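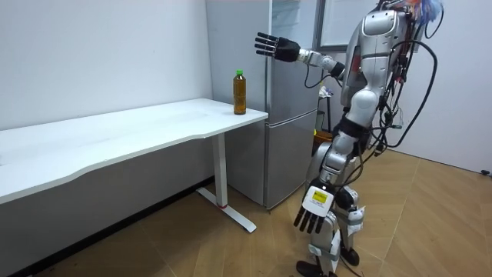 The white desk, with the fridge just past the far end.

How to get grey marks off a white desk (and keep drinks from making more)

I've had a white desk for long enough to know that white shows everything. Mugs, sleeves, the underside of a laptop, that one biro. Mine came from Skiltholm and I do love it, but every few weeks a grey haze creeps across the middle and I have to get the cloths out. It takes me 15 minutes now. The first time I did it, back in January, it took most of an afternoon, mainly because I kept trying the wrong things!

What you need

2 soft cloths (old T-shirts are fine)
A bowl of warm water
Washing-up liquid, the plain sort
Bicarbonate of soda
A dry tea towel

Step 1. Clear the top

Take everything off, and I mean everything, including the bottle of tea you're still drinking. I used to shuffle things from one end to the other as I went and always ended up with a clean ring around wherever the pen pot had been. If the fridge is within reach, put your drink in there while you work.

Step 2. Look along it, not down at it

Crouch so your eyes are nearly level with the top and the light is coming across it. Smudges that hide when you're sitting at the desk show up straight away. Mine always run in a band across the middle, where my forearms go. Don't forget the front, especially if yours has a dip cut into it like these computer desks often do, as that's the bit you lean on all day.

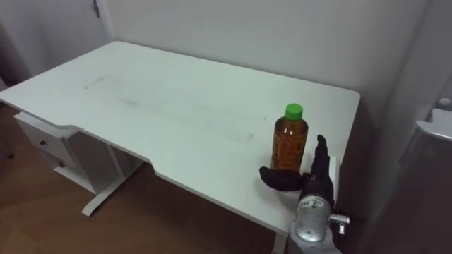

Step 3. Wash, then rinse

Put a small squirt of washing-up liquid in the bowl, wring the first cloth out until it hardly drips and wipe in long strokes from one end to the other. Little circles just push the grey about. Then go over it again with the second cloth and clean water. If you skip the rinse you'll get streaks, and they look worse than what you started with (ask me how I know).

Step 4. Go after the stubborn bits

Mix a teaspoon of bicarb with a few drops of water and dab it on with a fingertip. Try it somewhere out of sight first. Leave it for 2 minutes, rub very gently, rinse, and dry with the tea towel. I once bought a Betell scouring pad for this and it took the matt finish off a patch at the back, so please leave scourers in the sink.

Step 5. Find your drink a proper home

I keep mine at the right-hand end, cap screwed on, well away from the keyboard. Cold bottles get a coaster. I like the cork ones from Rahimi, which cost me 50p each at a car boot sale. 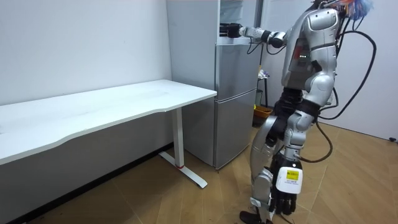
Can I use bleach on a white desk top?
I wouldn't. It can turn some white finishes yellow over time, and it does very little for scuffs anyway. Stick to soapy water and a bit of bicarb.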